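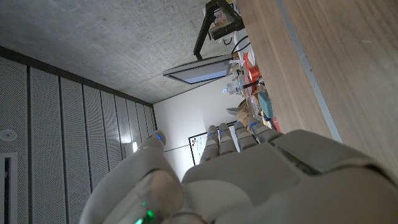 Nendby perforated wall panels, pale gray – four months in
4 out of 5

I put off buying these for ages and I'm a little annoyed with myself, to be honest! Our workroom has a bare concrete ceiling and plain white walls, and before the panels went up every phone call sounded like I was taking it in a parking garage. You'd set a mug down and hear it twice.

I looked at the Platusia felt tiles first (nice colors, but they grab lint like crazy) and ended up with the Nendby ones from the Herham outlet store. We paid $84 a panel and bought 12, enough to do one long wall. The other walls stayed as they were.

The sound is so much better. There's still some ring off the concrete, especially if two people get going at once, but I can have a normal conversation across the table now without raising my voice. I like the look too – the holes are so fine that the wall just reads as soft gray until you get close. The dark seams between panels are stronger than I expected from the website. I've come around to them, my husband hasn't.

Installing took us a whole Saturday. The clips are fiddly, and cutting around the vent was the worst part by far, so measure that one again before you pick up the saw (ask me how I know). Dusting is easy with a soft brush. Don't use a wet cloth, it leaves little drips in the holes.

I'm taking off a star for the clips and for shipping, which was $66 and came in two deliveries. Would I buy them again? Yes, and I'm already eyeing the wall in the hallway.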